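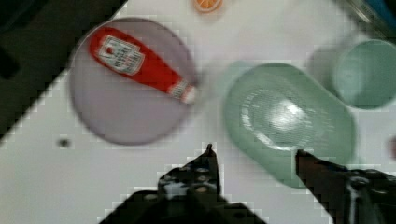
By the TV Desk | Jun 17, 2023 | Reviews

"Zondumstead" is back for season 2, and the first three episodes are up now on Arnar. The rest come out one a week. I watched everything the service sent to reviewers, which was the full season, and there are no major spoilers below.

If you missed the first season, the show is a period drama set in a salt-mining town of that name. The miners are paid in company tokens they can only spend at the company store. The first season ended with the store burning down and 200 families with nowhere to buy food. The new one picks up the next morning.

That opening hour is the best thing the show has done. It stays in the street with the families as they work out who has flour and who doesn't, and there is very little talking. The mine owner does not appear until the last few minutes. When he does, he offers everyone credit, and you can see right away what it is going to cost them.

The middle of the season is weaker. A new storyline follows the owner's daughter to the port city of Clitberg, where she is supposed to find a buyer for the mine. The Clitberg scenes look expensive, with large ballrooms and a lot of carriages, and they slow everything down. Two full episodes go by with hardly anyone from the town on screen. I kept waiting for a reason the two halves belonged together, and the one we get in episode six is thin.

The acting is good across the board. The woman who plays the schoolteacher had a small part last time and now carries most of the town scenes. She is very good at listening, and the directors seem to know it, because the camera stays on her while other people make speeches. The mine owner is played a little softer this year, and he is more worrying that way.

Hourani, the production company behind the show, built the town as a full outdoor set, and it pays off. Doors open onto real rooms. The mud gets deeper as the season goes on. The sound is less successful. Dialogue in the mine is hard to make out under the machinery, and I turned on captions by the second episode and left them on.
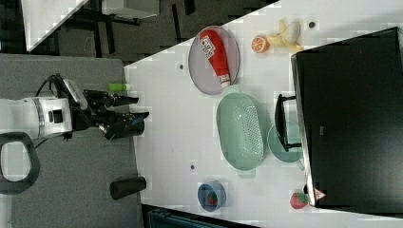
A white tabletop beside gray carpet.

Some notes on the service itself, as readers asked last time. Arnar played without trouble on my television and on an older tablet. The captions are accurate but small, and the setting to enlarge them is buried under the profile menu. The app also starts the next episode before the credits are done. You can switch that off, though it came back on after an update.

Parents should know there is a mine collapse in episode four that is long and upsetting, and a hanging in episode seven. There is some swearing. I would keep it to older teens.

The finale runs long and settles the question of the tokens, which is more than I expected. It leaves the daughter's story open for a third season that has not been announced yet.

Worth watching for the town. Be patient with the rest.

Rating: 3 out of 5

"Zondumstead," season 2, streaming on Arnar. New episodes weekly.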